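Print this article | E-mail this article

OPINION

The Supporters' Shirt Belongs in the Season Ticket

When the Jundport club opened its season ticket renewals in January, the supporters' shirt had been moved from the package to the list of optional extras. The price of the ticket did not fall. The shirt may now be bought separately for 36 dollars, and members who do not want one are told that they have gained a choice.

This association has followed the club since it played at Pronov Park, where the stand held 1,104 people on a full night and the far touchline had no seats at all. We do not claim that a shirt wins matches. We do hold that the decision was a poor one, and that it should be reversed before the next renewal period.

The club's case rests on cost. Its letter to members states that the supply agreement with Harex has become more expensive and that many shirts go uncollected. We accept the first point. The second deserves closer attention. Collection last season was limited to a single window at the Aoun Street gate, which closed 20 minutes before kickoff. Members who came directly from work could not reach it in time, and the club made no arrangement to hold their shirts for the following match. It is unreasonable to treat those members as having refused them.
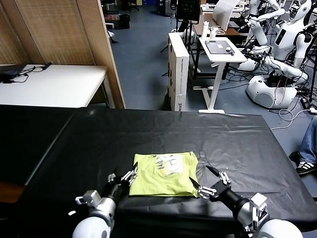

A folded T-shirt with a printed design on its upper side.

There is also the matter of what the shirt does inside the ground. A soccer crowd in a town of this size is assembled from small groups who may have little to do with one another during the week. On match night they stand in the same color, and a visiting team notices. Players have spoken of it often enough in the club's own program. A supporter who must pay extra for that color will in many cases go without, and the families with three or four children will be the first to do so.

We have heard the argument that committed supporters will buy the shirt regardless. Some will. But a club that still depends on its gate should be slow to test how much its most loyal members are prepared to absorb in one year. Parking went up in the autumn. The away coach now leaves only when 78 seats have been sold across the two vehicles, and twice this season it did not leave at all.

Our proposal is modest. The shirt should be restored to the adult and junior packages, with a clear option at renewal to decline it. Collection should be open at both gates until halftime, and for two home matches in place of one. If Harex requires a firm order, the renewal forms will supply the figure well ahead of the season, and the club will be spared boxes of unclaimed stock.

The board has invited written comments from members. We encourage every season ticket holder to respond, including those who have already renewed and paid.

Jundport Supporters' Association

Print | E-mail to a friend

Related items
Away coach: how the minimum booking works
Remembering the last night at Pronov Park
Letters: parking charges and the early kickoff
Junior packages compared across the league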